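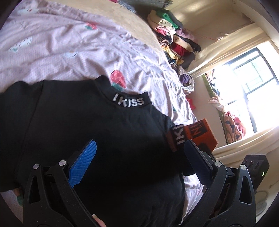

The skip arrived Monday at an hour when only magpies and Andri Grabner were up. He had ordered the small one from Dullora Bins, on the theory that a small bin would keep a man disciplined.

By lunch it held Tomás Ramalho's old couch from next door.

"Thought you'd hired it for the street," said Tomás over the fence.

"It's $135 a day."

"Bit steep for the street."

Andri rang Dullora. A bigger bin could be had on Thursday, said the woman, provided the first wasn't filled above the line. Andri went out to look for the line. It was under the couch, and so, by now, were 2 tyres and a barbecue he had never met.

Tomás came out with a rug. "You're filling that fast," he said.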